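3.2 Collecting the kitchen demonstrations

We wanted the Jiltwood set to feel like somebody's real kitchen on an ordinary day, so we left the bowls, bottles and food on the table and let the operators work among them. Every task was shown to the robot by remote control, with one person moving both arms at once. 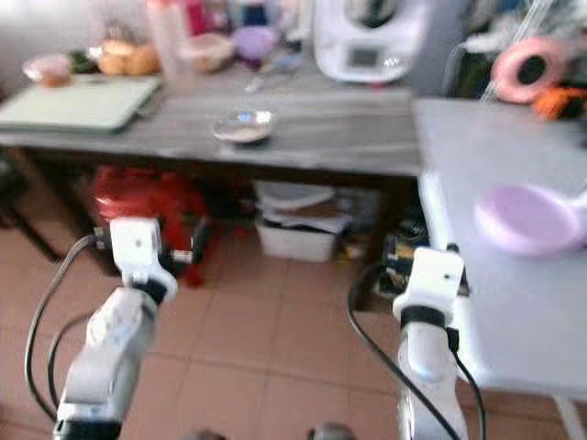
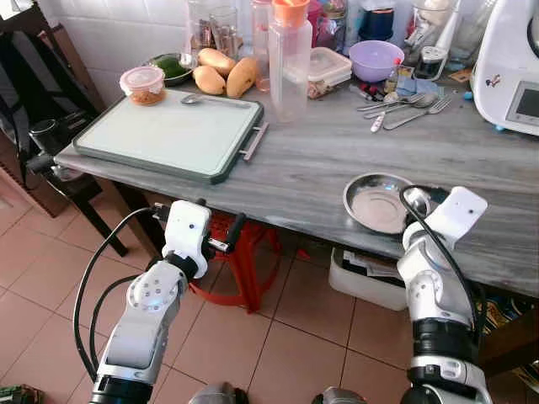 Figure 4. Both arms at the kitchen table during the Jiltwood sessions, from the head view.

3.3 Operators and practice time

We trained 11 operators, and between them they gave us 163 demonstrations that we were happy to keep. Each new operator had two practice sessions first, mostly to get used to judging depth from the head view — a skill that came slowly to nearly everyone, ourselves included! We had hoped the habits people brought over from the older Sodard controls would help them along, and for slow, careful reaching they did. For work with both hands they got in the way a little, and we come back to this in Section 5.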